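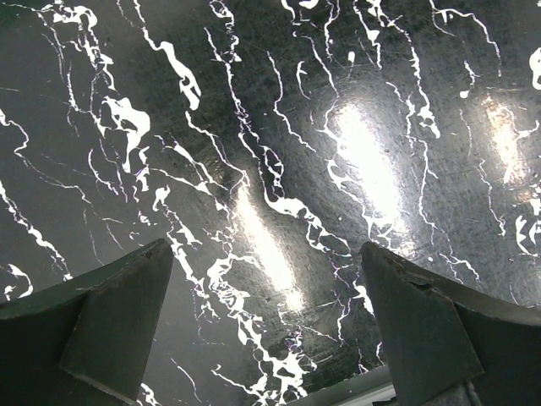 Re: fingers over the shiny marble-look surface
Sunday, by Faizal Goh

Hi all! Back at the bench for most of the day, so a quick answer to this one:

> Faizal Kusuma wrote:
> Are you still running the green fingers? And does the wrist camera
> cope with that black marble-look top? Mine loses the plot near any glare.

Yep, same green pair – the right one has a little notch near the tip now, but I'm leaving it until it bothers me. The glare is a pain. I get bright streaks off the overhead lights, and every scratch shows up under them, so my edge finder goes chasing white veins and scuffs. I dropped the exposure and turned the wrist 90 degrees, which helped a bit. 2 of the Kasteo test runs still stopped early (log line 3,262 if you want to look).

Next I'm trying a sheet of paper over the top, or maybe just killing the lights – anybody done that at home?

Faizal G.

Last updated: Sunday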